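Home | Club | Tutorials | Kit list | Contact

Filed under: Student projects, Robot hands

Setting up the cube-to-tray task

These notes are for new members of the Nenstead robotics club who are joining the two-hand project. They cover the first task we give everyone, moving one small cube from the table into a tray by teleoperation. If you have not done the safety session yet, do that first and come back.

You will need:
- the robot, powered down
- the white table
- the black tray
- the red cube
- the Pemisov control gloves, charged
- a second person on the stop button

Put the table directly in front of the robot and push it in until the hands can reach over the near half of the top. Set the tray on the left and the cube on the right. The cube should be clear of the tray wall by at least the width of a thumb, or the right hand will catch the wall on the way down. Beginners nearly always start with the cube too close. 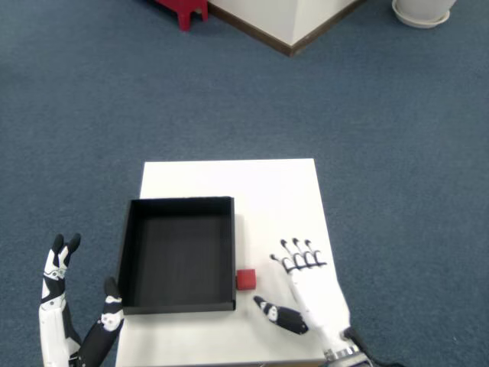

Power up and wait for both hands to finish homing. This takes a minute or so and the fingers will open and close by themselves, so keep your own hands back. Once they have settled, put the gloves on and run the calibration from the Lonetton menu. Hold each pose until the beep. If the thumb lags behind yours, calibrate again. Do not try to drive round it.

Now practise the approach without picking anything up. Keep the left hand open and still beside the table. Bring the right hand in from the right, low, with the fingers on the far side of the cube and the thumb on the near side. Stop there and look. The cube wants to be in the gap between thumb and fingers before you close anything.

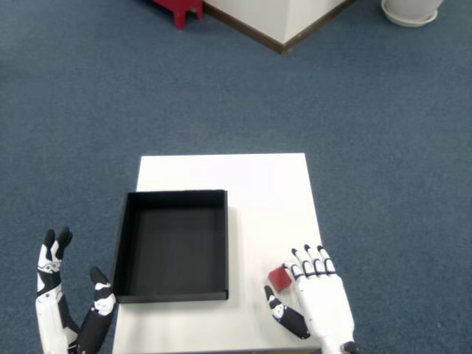
3 min read

Close slowly. Teun Aerts, who wrote the first version of these notes, used to tell people to count to three while closing, and it is still good advice. If the cube turns as you touch it, open up, back off and come in again along its new angle. Chasing it across the table only makes things worse.

Lift straight up until the cube is above the tray wall, then move left, then lower and open. Up, across, down. Cutting the corner is the usual way to knock the tray.

When you can do the whole move without a prompt, start recording. Press the pedal before the right hand moves and again once it is back on its own side. Each person does 100 runs. Shift the cube a little between runs and turn it now and then - a set where it always starts in the same place is not much use for training. Leave the failed runs in and mark them F in the log.

The group target was 1,000 runs by the end of February and we finished on 1,108, so there is plenty to compare yours with. The old logs are in the Leemans folder on the club drive.

Before you leave, rest both hands open, power down, and put the gloves back on charge. The cube lives in the tray.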